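Mustonen adds low-volume protocol to Zunar cell viability assay

January 2026

Mustonen has released a revised protocol for its Zunar luminescent cell viability assay that cuts the working volume per well and extends the stable reading window. The change applies to kits with the catalog number 2949 and takes effect with the current production lot. Kits already in customer freezers can be run under the new protocol without any change in reagents.

The assay measures ATP released from lysed cells. In the earlier protocol, reagent was added to culture medium at a one-to-one ratio, which limited its use in high-density plates. The revised protocol uses a concentrated working solution, prepared by dissolving the lyophilized substrate in half the former volume of buffer. The solution is then added at a ratio of one part reagent to three parts medium. Total volume in a 384-well plate drops to 20 microliters.

Signal is lower in absolute terms under the new ratio. Background falls by a similar factor, and the company reports that the signal-to-background ratio is unchanged for the adherent lines it tested. Suspension lines showed more spread between replicates. The protocol recommends an additional mixing step of two minutes on an orbital shaker at 900 rpm for these cells, followed by a short spin to bring liquid to the bottom of the well.

The comparison work was done by the applications group at the Vorkdale site under Ebuka Onuoha, who presented the first results in a poster session last July. That poster covered adherent cells only. The version now posted in the library adds the suspension data, a plate map, and a section on edge effects.

"The old protocol was written for a 96-well plate and people scaled it down by hand," Onuoha said. "They got different answers depending on who did the scaling. We wanted one set of volumes that we had tested ourselves."

Edge effects accounted for most of the variation in the first round of plates. Outer wells read low when plates were taken directly from the incubator to the luminometer. Allowing the plate to reach room temperature before adding reagent removed most of the difference. The protocol now lists a 30-minute equilibration as a required step, where it had been optional. Plates should be left in a single layer during this time. Stacked plates cool unevenly and the pattern carries through to the reading.

The group also screened 77 compounds from an in-house set for direct interference with the luciferase enzyme. Compounds were tested in cell-free medium with a fixed amount of ATP. Those that lowered the signal are listed in the second table of the poster, along with the concentration at which the effect was first seen. Users who screen plant extracts or other colored samples should run the same control, as strongly pigmented samples can absorb part of the emitted light. The supplementary sheet gives a correction method based on a spiked well.

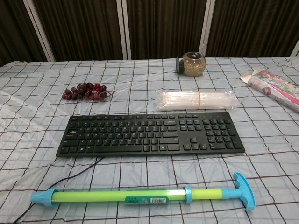

Vol. 20, No. 1

The working solution is stable for eight hours at room temperature when protected from light. It can be refrozen once. Loss of signal after a second freeze-thaw was large enough that the company advises against it. Unused lyophilized substrate should be stored at -20 °C and kept in the foil pouch until needed.

Laboratories that run the assay on automated dispensers will need to update the dispense height and speed settings. Files for the Nasine plate dispenser are available for download with the protocol. Settings for other instruments have not been validated, and the protocol gives starting values only. Prime volume should be checked separately, because the concentrated solution is slightly more viscous than the earlier one.

Results obtained under the two protocols should not be pooled. For studies in progress, Mustonen recommends finishing with the earlier version, which will remain in the document library marked as superseded. A bridging plate with both protocols on the same cell stock is described in the appendix for groups that need to switch partway through.

The revised protocol, the poster, and the supplementary sheet can be requested from technical support. Please have the kit lot number ready when calling.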